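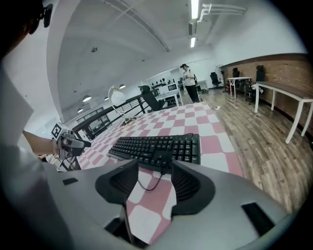
Got to Hamska a bit after 2, open day already going. Notes typed on the train home so forgive the mess.

The building is an old seed warehouse, brick, stairs steeper than they look. Hamska fixes and resells office stuff: keyboards, lamps, chairs, the odd monitor. Ground floor is storage and the shop. Upstairs is where the tables are, and that's the part worth the trip.

First suprise, the tablecloths. Pink and white check, like somebody's kitchen. I expected gray rubber mats. A guide told us small screws show up better on the pale squares. Maybe. It made the place feel friendly anyway.

Plain black keyboard on the cloth, cable still attached. They get almost 500 of those in a month, mostly from offices that closed or moved. Dust out first, then every key gets pressed, then the cable check. Bad cable = parts bin. Good ones go downstairs with a sticker. Black ones sell slower than white, no idea why.

Liked the lamp at the far end a lot. White, round globe shade, arched arm. Asked if it was for sale, no. Similar one in the shop for 35 dollars but the arm was straight and I wanted the arch. Should of asked if they could call me when one comes in.

Mesh office chair up there too, black, tall back, by a little white desk. Chairs are their best seller. Hellström, the furniture place across the yard, sends over returns and Hamska swaps casters and gas lifts. Dravex does the pickup runs. Didn't catch how the money works between the three.

Nice light from the windows past the railing. Gets loud though, the shop noise comes right up.

Coffee was free, cookies gone by 3. Parking: 4 spots, forget it, take the bus to Kanada and walk down the hill. Wear real shoes for the stairs. Next open day is September, same hours they said, and the storage floor should be open for that one. It was roped off this time, only got a look at the shelves from the door.

Bought a mouse and a box of cable ties. Will go back for a lamp.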